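Haushaltsrobotik – Handreichung zur Sitzung 5
Lehrveranstaltung Automatisierung im Alltag, Dozentin: Hiba Azar

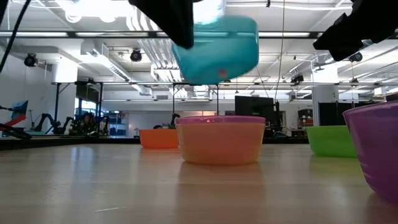
Abb. 1: Kunststoffschalen auf einem Holztisch, eine davon angehoben, zwei weitere ineinandergestellt.

Das Stapeln von Geschirr gilt als einfache Hausarbeit. Für Maschinen bleibt es anspruchsvoll: Dünne Ränder, durchscheinendes Material und spiegelnde Flächen erschweren Erkennung und Griff.

Zur Vorbereitung ist der Fallbericht Murmont zu lesen (S. 27–40). Abgabe von Aufgabe 2: 29. April 2023.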